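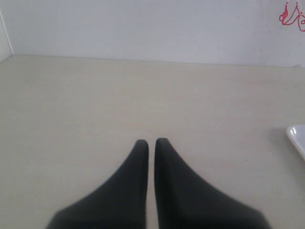 Week 4 - Colour and the Printed Page

Notes by Bernadette Whitlock

Welcome back! Last time we got as far as woodblock, and now we reach my favourite part of the course: lithography. It works on grease and water, which don't like each other. Draw on limestone with a greasy crayon, dampen the stone, roll on the ink, and the ink sticks only to your drawing - lovely stuff.

Colour came next. Each colour needed its own stone, so a rich poster might use 16 of them, all lined up on the same sheet (printers call this registration).

Terms to know: tusche, key stone, proof, edition.

Reading: Strickland, chapter 2. Look hard at the theatre posters, they're glorious!

Sketches for your two-colour print are due September 11, 2026.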